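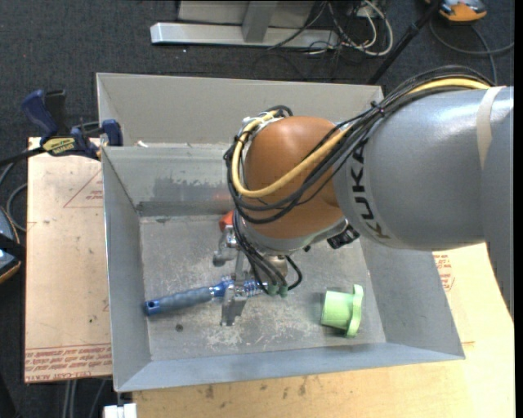 Fildale オープントレイは、工具や小物をまとめて入れておくための、ふたのない板金製の箱です。作業台の上に置きっぱなしにして使うことを前提に設計しました。引き出しの中で重なりがちな手工具を一段で広げられるので、上からのぞけば何が入っているかがすぐにわかります。色はグレーの一色のみです。青い柄の工具を寝かせて入れると、底の色に対して柄がはっきり見えます。薄い緑のプラスチック部品のような小物も、隅に置いたままで見分けがつきます。色付きの柄の工具を多く使う職場では、ラベルを貼らずに運用しているところもあります。

サイズ

標準サイズは幅586mm、奥行400mmです。深さは浅型と深型の二種類があり、外形は共通なので、同じ棚板に混ぜて並べられます。浅型はドライバーやラチェットなど、寝かせて使う手工具向けです。深型は継手、キャップ、梱包前の部品など、かさのあるものに向いています。外形寸法には縁の折り返しを含みます。棚に差し込んで使う場合は、左右に7mmずつ余裕を見てください。

材質と仕上げ

本体は鋼板の曲げ加工で、表面はグレーの粉体塗装です。縁は内側に折り返してあり、手を入れたときに切り口が直接当たりません。底面に仕切りや凹凸はなく、ほうきや布でそのまま掃除できます。塗装は油汚れに強いものを選んでいますが、金属工具を落とし続ければ傷はつきます。傷が気になる場合は、別売の底敷きマットをお使いください。マットは切って寸法を合わせられます。

別売品

・底敷きマット(黒、標準サイズ用)
・差し込み式仕切り板(浅型用、深型用)
・ラベルホルダー(縁に掛けるタイプ)
・Laltwood 天板への固定金具

仕切り板は磁石で底面に留まります。工具を一本ずつ分けたいときは便利ですが、長いものを斜めに置く使い方には邪魔になるので、最初は仕切りなしで使ってみることをおすすめします。固定金具は Laltwood シリーズの作業台専用です。他社の作業台に取り付ける場合は、すべり止めシートで代用してください。

工具の入れ方

柄の端に吊り下げ穴のある工具は、穴の側を同じ向きにそろえておくと、あとで壁面のフックに移すときに持ち替えずに済みます。頭の重いものは壁際に寄せず、縁との間に指が入るくらいの隙間を空けてください。取り出すときに柄をつかみやすくなります。形の違う小物を一緒に入れる場合は、手前の隅をその置き場に決めておくと、工具の下にもぐり込みません。詰め込みすぎると一段で見渡せる利点がなくなるため、重なり始めたら二つ目のトレイに分けるのが目安です。

お手入れ

ふだんは乾拭きで十分です。油がついたときは薄めた中性洗剤で拭き、水気を残さないようにしてください。シンナー類は塗装を傷めます。塗装がはがれて地金が出た箇所には、補修用塗料(グレー)を塗ってください。小瓶一本で、細かい傷ならかなりの数を直せます。

ご使用上の注意

・屋外や水のかかる場所には置かないでください。
・踏み台として使わないでください。
・中身を入れたまま片手で縁を持って運ばないでください。
・食品を直接入れないでください。

よくあるお問い合わせ

積み重ねはできますか。
空の状態であれば重ねて保管できます。中身の入ったトレイ同士の積み重ねには対応していません。

底に穴を開けてもよいですか。
構いませんが、加工後の返品はお受けできません。切り口には補修用塗料を塗ってください。

寸法の変更はできますか。
深さのみ、特注で承ります。幅と奥行は変更できません。

納期とご注文

浅型、深型とも在庫品です。これまでに2000台近くを出荷しており、色や縁の形は発売時から変えていないため、買い足しても以前のものとそろいます。特注の深さは別途お見積りとなります。毎年3月は注文が集中しますので、年度内の納品をご希望の方は早めにご連絡ください。

製造元は Wasilewska、国内販売は Asasis です。製品に関するお問い合わせは販売窓口の Nayeli Zapata、特注寸法のご相談は設計担当の Bartosz Nowicki が承ります。お問い合わせの際は、浅型か深型かと、ご希望の台数をお知らせください。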